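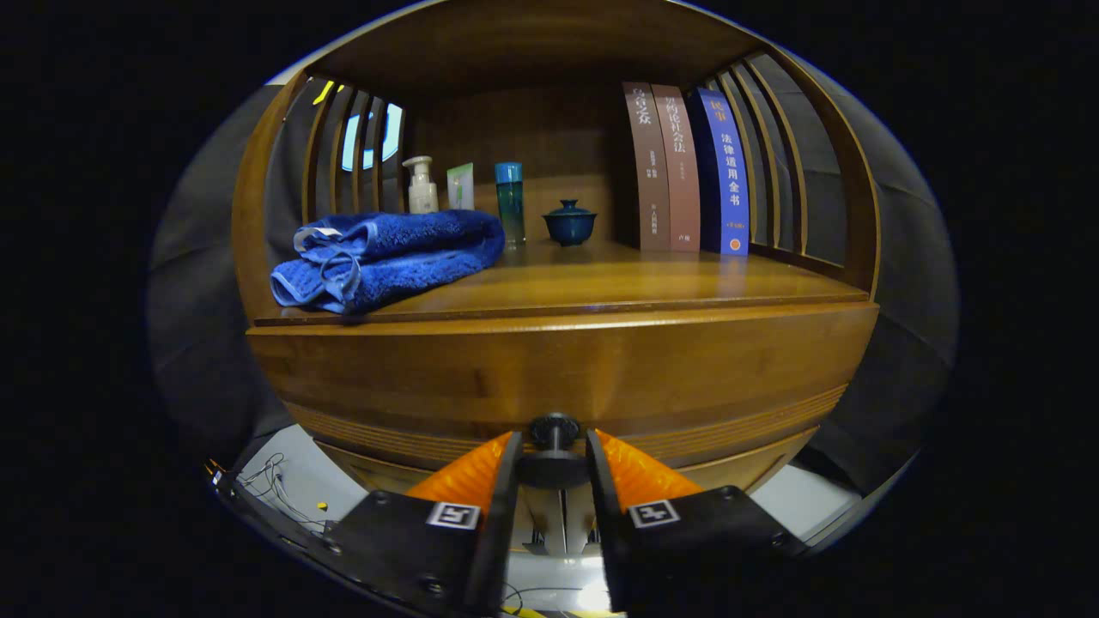 Notes for the open day talk: an afternoon at Stustero

8 October 2022
By the Villo visitor program

OPENING (keep it quick, people are still finding seats)

Good morning! I went to the Stustero open day in September and I haven't stopped talking about it. Ask who has ever held a gripper in their own hand. Wait for hands.

THE SHELF

Start with the ordinary stuff, it's what got me. A folded blue towel, a pump bottle, a taller one with a blue cap, a little dark teal cup with a lid, three hardcover books standing up on the right. It could be a shelf in anybody's home. Now think about picking up each one with two fingers! The towel sags, the lid on the cup can slide, and the books stand so close together that you have to find a way in.

Point out the orange pads. They have ridges, and the black and white squares on the jaws are markers that tell the software where each finger is.

THE DEMO

The Stustero team calls the hand tool Kotian. You hold it, you do the task yourself, and the recording goes to the arm as a lesson. They ask for 200 good tries at a task before they train on it, and the cup had 694 by the time we visited. I got a turn. My first try was terrible and I loved it.

(Pause. Tell the story about squeezing too hard.)

They keep a second room, Fondo, for testing the arm on things it hasn't met before. Slow, a bit wobbly, wonderful to watch. 800 people came through over the open day, and the line for Fondo went down the stairs.

QUESTIONS I EXPECT

Is it hard to use? Your wrist gets tired before your brain does.
Can kids try it? Yes, they had a low table for them.

Leave the sign-up sheet by the door. Mention the spring visit.

Comments

Great talk, my daughter wants to try the cup now.

Do you know if they let the arm fold the towel? I'd pay to see that.

I was in that line on the stairs! Worth it.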